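Justo Community Kitchen: second progress report to the Birkett Fund

Prepared by Sheila Hebden, kitchen lead, Castitside

Where we are

The grant was to develop four low-cost vegetable recipes and teach them at the Castitside and Onby kitchens. Two recipes are finished and in use: the lentil and pumpkin patties, and the barley soup. The other two aren't, and I'd sooner say so than dress it up as "in development".

The chickpea flour flatbread is close. It tastes fine straight from the pan and goes leathery within the hour, which is no good for anyone packing a lunch. We have tried more oil, less oil, yoghurt in the dough and a longer rest. The yoghurt helped a little. The longer rest did nothing I could detect, although two of the cooks swear by it.

The zucchini slice is further off. Every version so far has been watery or rubbery, and salting the zucchini first adds half an hour to a recipe we promised would be quick. I am not convinced this one can be saved. If it still isn't right by September, I would like to swap it for a cabbage dish and will write to ask before we do.

Classes

We have taught 22 people across both kitchens, against a target that was always hopeful. Onby fills easily. Castitside doesn't, and the evening start is the likely culprit, so we are moving the next block to 10 in the morning.

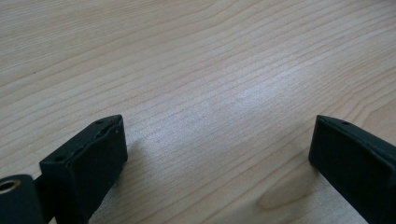
Tabletop, pale timber.

The feedback forms are glowing. I would treat them with caution. People have just been fed, and the person who fed them is standing at the door collecting the forms. Dorothy Kettle rang former students a month after their class and got a more useful picture: most had made the patties at home at least once, hardly any had made the soup. Several said barley was hard to find or they didn't know what else to do with the rest of the bag. We've rewritten the soup so it works with rice or small pasta as well. Dorothy will ring the next lot too, with the same questions.

Costs

Spending is within budget, mostly thanks to the pumpkins we were given in autumn. That flatters the figures. At shop prices the patties cost nearly double what we claimed in the application, and the recipe card now gives the higher cost. Cooking oil is the item I'm watching. The flatbread trials went through a lot of it.

Next period

Finish the flatbread or put a "best eaten warm" note on it and move on. Decide about the slice. Run the morning block at Castitside and compare numbers with Onby. Print the recipe cards in larger type — the first batch was hard to read at the stove, and we were told so more than once.

The claim in our application that students would "change how they cook for good" is one I can't support from phone calls made after a month. I suggest we drop it from the final report unless the later calls give us a reason to keep it.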